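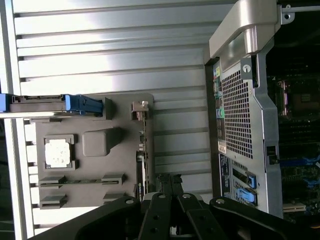 4.2 Face stiffness and carry. We asked 40 club golfers to hit the Stemholm fairway wood and the older Boltus model, and between them they gave us 2,793 usable shots, for which we remain very grateful. The thinner face did launch the ball a little faster, though the gain shrank on strikes low toward the sole. Readers who know metalwork will remember that ribs stiffen a thin sheet, and the raised, evenly spaced ridges on the silver panel in Figure 3 are the plain, everyday form of the idea we borrowed for the inside of the crown.

Figure 3. Ribbed metal panel, with a gray plastic tray mounted over part of it.

We had hoped the ribs would also soften the sound at impact — players care about that a great deal — but the 89 ratings we collected were too scattered to say much, and we would rather leave the matter open until the Plelberg range sessions are finished.

Shares: 12 | Comments: 2

vkim: Lovely read! Were the low strikes off a tee or off turf?
fadebias: My old Boltus sounds like a tin can and I love it.

Related
Shaft flex and tempo in older players
Grip size and the slow swing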